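Speaker notes - "Does anyone need a capsule home?"
Teemu Ikonen
Slot is 40 minutes with questions. Don't run over like in January.

Opening

Start cold, no hello slide. Ask who has thrown out a bag of stuff in the past year because of a book, a show or a friend. Wait for hands. Then ask who has bought one of those things again. Wait longer.

Say plainly what I think: decluttering advice is mostly a shopping habit with better manners. I'm not against tidy rooms. I like mine tidy. What I doubt is the claim that owning less makes people calmer, richer or better company, and I doubt it more each time somebody charges for it.

The number problem

Every system has a number. The Clomon method says 200 objects per adult. Ask the room: is a pair of socks one object or two? Is a deck of cards one? I wrote to Clomon to ask and got a link to the paid course.

I did my own apartment over a long weekend and got to 1437 before I quit, and that was with the kitchen still to go. (Pause. People laugh at this in the wrong place, let them.) Did the number tell me anything? It told me I own a lot of screws.

Where would 200 come from? I've read both Clomon books and there's no source in either one. The second book cites the first. Read out the footnote, it's short.

The before and after

Slow down here, this is the part people remember.

The usual pair of photos: first a room with laundry, mail, a kid's bike. Then the same room with one chair and a plant. Ask what they'd want to know before believing it. Somebody always says "where did it all go?" Good. Garage, sister's basement, rented unit. The Bulosetti company sells the course AND rents the storage units. I don't say that's crooked. I do say it's handy.

Second question, if nobody gets there: how long after? A room on the afternoon it was cleaned is one thing. I'd like to see it on a wet evening four months on, with people living in it. I have asked three different organizers for that picture and have yet to get one.

Storage furniture

Click twice, keep talking.
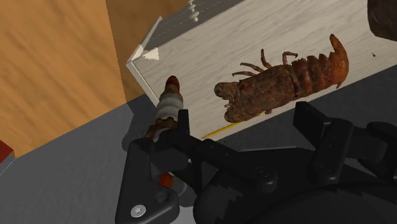 Pale wood, clean sides 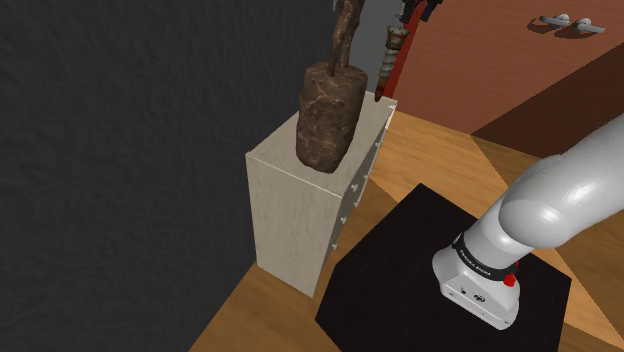
Home Economics Discussion Club - Sjöberg Hall, upstairs room

The point for this section: the empty-home people sell a surprising amount of furniture. First you're told to get rid of the things, then you're told you need somewhere nice to put what's left. Pale wood, small knobs, nothing on show. A plain cabinet looks calm with its doors or drawers shut and I'd say the same of any cupboard my grandmother owned, all of which were packed to the hinges.

Look at the top of the tall one as well. Once there's a flat surface at that height, something ends up on it. A sculpture if you're lucky. At my place it's batteries and the takeout menus.

If asked what I'd buy: used, solid, ugly inside. Skip the matching boxes. Boxes hide the mess from you too, and then you buy a second tape measure.

What it costs

Rikard's story. He's fine with me telling it, but leave out the street. He cleared his place in one go, following the book. Gave away the drill, the big pot, the good winter coat, the folding table. Over the next year he bought most of it back and it came to 2000 dollars, not counting the coat, which he still talks about.

Be fair to the other side here. Rikard also says he doesn't miss the magazines and that he sleeps better. I believe him. I'd only point out that he changed his mattress that same spring.

Don't get drawn into arguing about sentimental things. Last time a woman in the second row got upset about her father's tools and she was right to. I had been glib. If it comes up, say that I don't have a rule for it and I don't trust anyone who does.

Things I'd keep from the method

Short list, say it fast so it doesn't sound like a program:
One place for keys.
Old paint goes to the county drop-off.
Don't keep cables for machines you no longer have.
Ask before you clear out somebody else's shelf - this includes husbands, wives and teenagers.

None of this needs a course or a certificate.

Questions I expect

"Isn't there research?" Some. What I've read leans on people saying how they feel about their homes, and people who feel bad for other reasons also say they have too much stuff. Which way does it run? I don't know. Say I don't know.

"So you're in favor of hoarding?" No. That's a real illness and a tidying book is no help with it. Don't joke.

"How many things do you own now?" See above. More screws since.

Handout is one page, stack by the door. Switch off the projector before the coffee, the fan is loud.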